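Workshop notebook, Brultcombe
March, entry begun 10:40

Carried on with the contact wear on the Jumetti pushbuttons. The batch came back from the pump house with a complaint of intermittent stopping, and the first pair I opened had a brown film on the normally closed contacts. The springs measured within limits. The plungers move freely, with no sign of grit in the guides.

Contact resistance, first sample, normally closed side: 733 milliohms as received. After ten dry operations it fell by more than half, then crept back up over lunch with the meter left connected. I take that as film and not loss of contact force. Needs repeating on a block that has not been opened.

Mirsad Babić thinks the film comes from the sealing grease. He had the same colour on the Mesto limit switches last year, where the grease had been put on too thickly and migrated along the stem. His cure was to wipe the stem and refit with a bare smear on the lip only. Worth trying, but the Mesto contacts were plain silver and these are marked as gilded, so the comparison is loose. 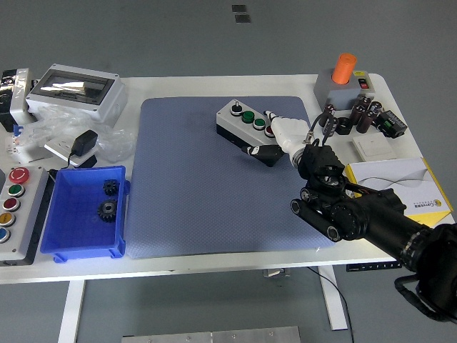
Cycling test, set B: 3976 operations at 24 V with a resistive load of 80 mA. Resistance read every 1000. Flat for the first two readings, a small rise at the third. Stopped short of the fourth when the supply tripped at 15:20. Cause of the trip was a chafed lead behind the bench socket, now replaced. The count on the sheet is the true one; ignore the figure pencilled beside it.

Spare blocks are from Najjar, same part number but the moulding is a slightly different shade and the terminal screws take a smaller driver. Do not mix them with set B. They are in the drawer under the vice, bagged and labelled C.

To do:
Run set C with the grease left as supplied.
Run two from set B with stems wiped, Mirsad's method.
Get a reading at 5 mA as well, as the pump house input card draws very little and the film may only show there.
Ask whether the panel heater was on over the winter.

Meter zero checked at close, leads shorted, no drift.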